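The Cookie Tin Job: Notes From a Bad Week at Clurbridge

Gallery posted Monday, June 17, 2024

Okay, so a bunch of you wrote in after I mentioned the Drurel cell "eating" cookies, and I promised I'd put up a page. The job sounds easy. The arm picks piped butter cookies and sets them in paper baking cups inside a tin, then somebody puts the lid on. We'd run 1,467 picks without much drama, and I was already telling people we were done (my first mistake!).

Then it started crushing them. Never all of them, and never the same spot in the tin, so I spent two days blaming the camera calibration. I redid it three times. I cleaned the lens. I swapped the cable at the wrist, and that cable is a pain to get at, with two clips you can only reach from underneath.

What finally gave it away was the log. The gripper is supposed to stop closing when it feels a light push back, and after pick 588 the force reading just sat there at one value. Flat line. The fingers kept closing until they hit the position limit, and a butter cookie does not put up much of a fight. Small ones survived now and then, big ones got it every time.

The part that bugs me most is the safety side. The same reading feeds the pinch stop, the thing that's supposed to open the fingers if somebody's hand is in the way. So for as long as that line was flat, we had no pinch stop, and the screen was still showing green. I'd been reaching in to straighten the paper cups between runs. I don't do that anymore.

Irnel, who make the sensor board, had us reseat a connector and load a new version that throws a fault if the reading hasn't moved in 30 picks. We also put in our own check: the gripper closes on a foam block at the start of every run, and if the number doesn't change, the arm won't leave home. I wanted that check back in October and let myself get talked out of it. Grumble.

Since the fix we've done 46 picks at slow speed with the door shut. Two cookies cracked, both while they were being set down, so there's still a drop height to sort out. The Wanigasekara line stays off until I've got a full day of clean logs, and yes, I know they're waiting on us.

If you run the same gripper, go look at your force log before your next shift. Write to me if it's flat! 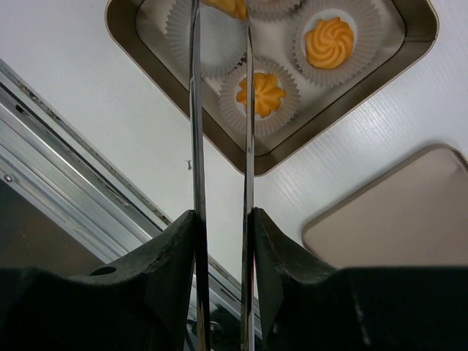
Fingers down at the tin, with piped cookies in their paper cups.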